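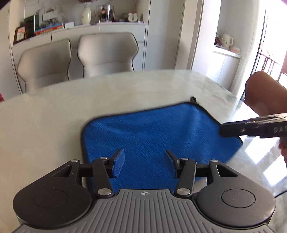 Cloth folding at home, week 3 of the club project
Posted Wednesday by karkodeck_build

Our club is doing the towel task for the Verkport student challenge and I have questions about how to record demos. We use two hand-held grippers, one per hand, and fold the cloth in half, then in half again. So far we have 125 recordings and the policy still misses the first corner grab. I'm using a bright blue microfiber cloth with a navy stitched border, laid flat on a pale marble table. Should I be changing the cloth, or the table, or is it just too few demos?

tin_lathe wrote:
Change the table. Polished stone throws glare, and you have a lot of it coming from the right. We lost 8 recordings to that before we moved to a matte board. Not a big job to redo.

Cisa wrote:
I don't agree. If it only works on a matte board it will fail at the event, where you don't pick the table. Keep the glare in some of them and pull the blinds for the rest. My bet is the corner grab is an operator problem. Are you all grabbing the same corner first?

karkodeck_build wrote:
No. There are three of us recording and I start with the corner that has the hanging loop. The others start wherever.

Cisa wrote:
Then that's where I would look. Pick one and write it on the task sheet.

halfstep16 wrote:
Same problem on our team last year. We also had people coming in flat with the fingertips so the pads slid over the edge of the cloth. Tilt the tool a little and go slower at the start. We threw out 16 demos and recorded them again, and the corner grab got better.

tin_lathe wrote:
Fine on the corner, but I still say glare. Try one set each way and compare.

karkodeck_build wrote:
OK. Loop corner first for everybody, half with the blinds down. Does the cloth have to be blue for the Verkport rules? The sheet from Čierny only says "one small cloth."

halfstep16 wrote:
Any color. They checked size when we entered - nothing else.

Print this thread | E-mail this thread
Contact the moderators | Copyright Karkodeck Robotics Club | Back to top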